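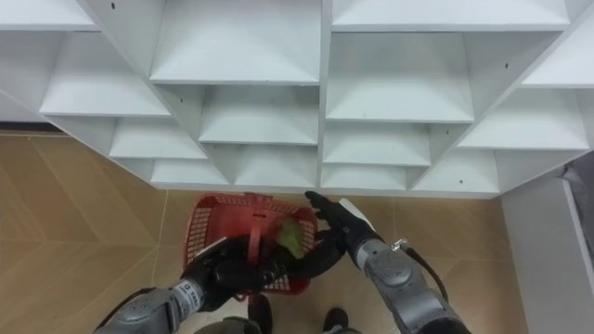

Figure 8.1 Left hand at the basket handle, right hand close by.

Chapter 8
Comparing Two Hands at One Task

If you have ever carried groceries while reaching for one thing more, you already know the problem we take up in this chapter – two hands, two quite different jobs, and only one body to keep steady. 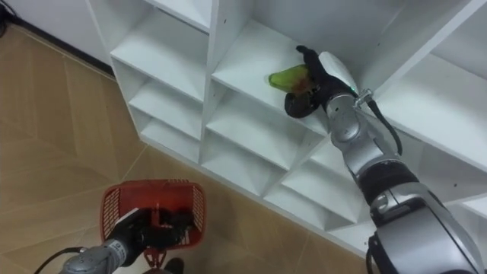
Figure 8.2 A grip inside a cubby, with the basket held low.

The holding hand needs patience, and the picking hand needs a light touch. We will try the Ullunell and Eroveo finger controllers at both jobs, and I do hope you'll keep your own notes as we go along!

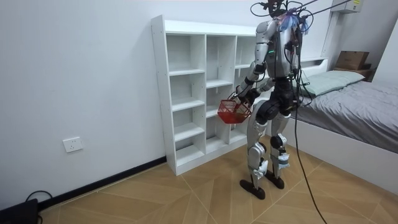 Figure 8.3 The robot, standing with the basket at hip height.

Grip also depends on stance, so Section 8.2 begins with the feet.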